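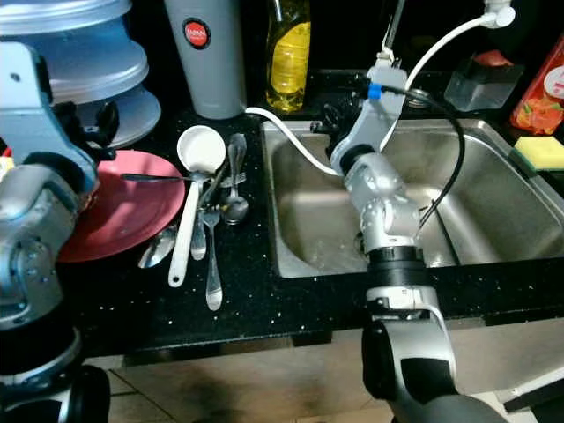

Figure 3. Counter and sink at one of the study kitchens, with flatware, a ladle and a plate to the left of the basin.

4.2 Does the pile matter?

Advice on washing dishes by hand nearly always begins with sorting. Plates go in one place, flatware in another, sharp things apart from both. The Lanuvon household guide, which many of our participants had been given at move-in, treats sorting as the step that saves the most time. We found no source for this in the guide, and our own records give it weak support at best.

We logged 753 hand-washing sessions in 38 homes. Before each session we noted how the items beside the sink were arranged, using the Varghese scale, which runs from fully sorted to fully mixed. The counter in Figure 3 was coded as mixed: fork, spoons and ladle share one loose pile with a knife that lies across the plate. Under the guide's rules this is a poor start. In our data, sessions coded as mixed did not take reliably longer than sorted ones once the number of items was taken into account.

There are reasons to be careful with this result. The scale was built for drawers, and Shojaei has argued that it does not carry over well to open counters, where a pile is seen from above and can be searched at a glance. We agree in part. Two coders looking at the same pile often gave it neighboring scores, and the middle of the scale did little work for us. A reader who distrusts the scale has good grounds to distrust our null result as well.

A second claim in the guide concerns knives. It says that a knife left among spoons slows the washer down, who must reach more slowly. This sounds right, and most participants said they believed it. We could not show it. Only eight homes gave us enough sessions of both kinds to compare, and the differences between them went in both directions. The safety case for setting knives apart is a separate matter, and nothing here speaks against it.

Counter space is a more likely candidate. In Figure 3 the back edge holds stacked light blue containers, a tall gray canister and a bottle of yellow dish soap, and the pile sits in the area to the left of the sink. Jitpraphai suggests that items stored along the back edge push dishes forward and leave less room for clean ones. The Plirkosa survey reports something similar, though it relied on what people remembered about their kitchens – a method we would not lean on. We did not measure free space in the first round. It was added to the coding sheet in July, too late for most homes.

We therefore leave the sorting claim where we found it, as common advice with thin evidence behind it. Participants who sorted said they liked doing so, and some described the sorted counter as calmer. That may be reason enough to sort, but it is a different claim from the one the guide makes, and it should be tested with different questions. Section 4.3 turns to drying, where the records are more complete.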